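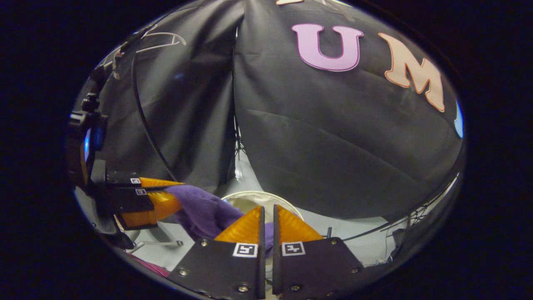 **Which picture book for a winter read-aloud with mixed ages?**

Hi all! I run a story hour at our little branch library, and I'm trying to pick one book for the last session before the break. The kids range from barely three up to a couple of very opinionated eight-year-olds, and I usually get around 18 of them on the rug. I'd love something quiet and snowy with a bit of folklore in it — a house spirit, a talking bear, that sort of thing. Last year I read *Medve and the Long Night*, which I adore, but it took me 25 minutes and the small ones were under the chairs by the end. Does anyone have a favorite that's shorter and still has a real story to it?

Elsie Rudd

---

**Graham Oakley-Finch**

Oh, I'd go straight for *Varka Keeps the Stove*! It's about a tiny old woman who lives behind the stove and wakes up when the family goes to bed, and every few pages she says the same line ("Not yet, little snow, not yet") so the three-year-olds can join in while the big kids wait to find out who has been taking the bread. I can get through it in 12 minutes, or 13 if somebody needs to tell me about their cat. The pictures are fairly dark, though, so sit closer than you normally would and tip the book toward the lamp. I'd skip the two pages of notes at the end, but leave the book out afterward, as the older ones in my group loved looking up the names.

One more thought — if your library only has the paperback, ask for the hardcover through interlibrary loan. The paperback is much smaller and the back row won't see a thing.

---

**Sosia**

skomau's lantern. short, has a bear, mine ask for it all year

---

**Marjorie P.**

I haven't read either of those, I'm afraid, but could you split your long one in two? I used to stop *Medve* where the river freezes, do a song and a stretch, and then finish it. Even my wiggliest ones came back to the rug for the second half, mostly to see whether the fox got across.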